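**Hiring news from the Idgate corridor**

Good numbers to share this time! The Flaveck area added 3,410 jobs over the summer, and the gains showed up in places that had been stuck since March: warehouses, dental offices, hotel kitchens, the two big garden centers out on Rodier Road. We read the county summary twice to be sure.

What got us excited is how many of these are full-time. Last year's growth leaned hard on seasonal work, and plenty of readers wrote in to say they were tired of it. This summer 98 employers listed permanent openings at the Idgate job center, and several are still looking (kitchens especially, so tell your cousin who can cook).

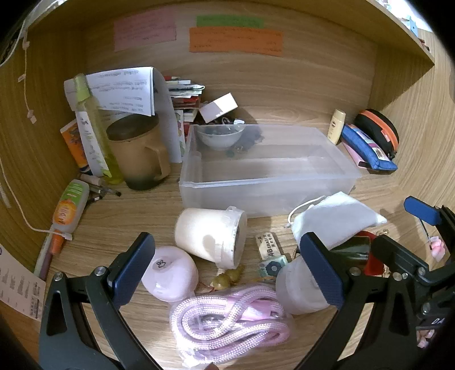
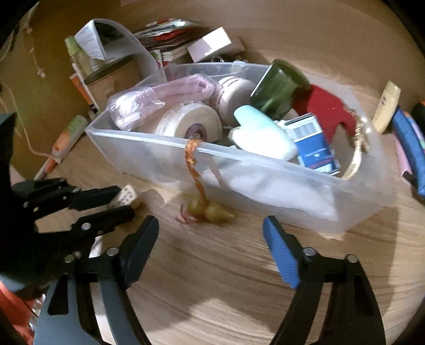 Pay is moving too. Masri Foods raised its starting wage by 2 dollars an hour in March, and the bakeries nearby had to answer. One shop owner told us she rewrote her help-wanted sign before lunch the same day. Good for the people starting out, harder on small shops with thin margins, and we'd love to hear from both sides of the counter.

Rent is still eating a lot of those raises, and the bus to the Rodier Road warehouses stops running before the late shift lets out. If you've worked out a carpool, write and tell us how you set it up!

The fall hiring fair is next. The first 100 people through the door get a free resume review, and walk-ins are welcome all afternoon at the Idgate job center. Bring a few printed copies, plus a pen that works.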